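Call for Participants: Plugging and Unplugging Tasks at a Tabletop

Cadeck, Wetberg office
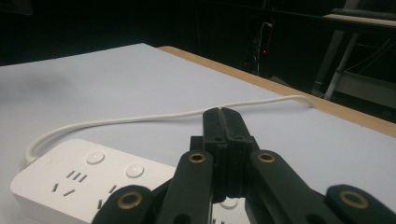 Cadeck is looking for adults to take part in a study of how people handle power strips and cords on a work surface. The results go into the Ruvia handling guide, which covers outlet spacing, button placement and cord routing for desk use.

What you will do

Each participant attends 3 sessions of one hour. You will sit or stand at a table and carry out short tasks with a power strip:

- insert and remove plugs of different shapes
- press push buttons with either hand
- route a cord across the tabletop and over the far edge
- coil the cord and put the strip away

Tasks are repeated in a set order. Between blocks you will fill in a one-page form on grip, reach and effort. The strips are not connected to line power during any task.

Who can apply

You must be 18 or older, able to use both hands, and free of wrist or finger injury in the past 5 months. Left-handed applicants are especially welcome -- the first group was short of them. No electrical training is needed. Experience with slanted-slot outlets is useful but not required; please mention it on the form.

Payment

Participants are paid per session, at the end of each visit. Parking is free in the rear lot. Travel from Te Moana is refunded on presentation of a ticket or fuel receipt.

Schedule

Sessions run in August, with start times at 9:00 a.m. and 1:30 p.m. All sessions must be completed within the month.

How to apply

Fill in the participant form at the Cadeck front desk or ask for a copy by mail. State your dominant hand, your height and the start time you prefer. Applicants who took part in the earlier Ruvia cord study may apply again.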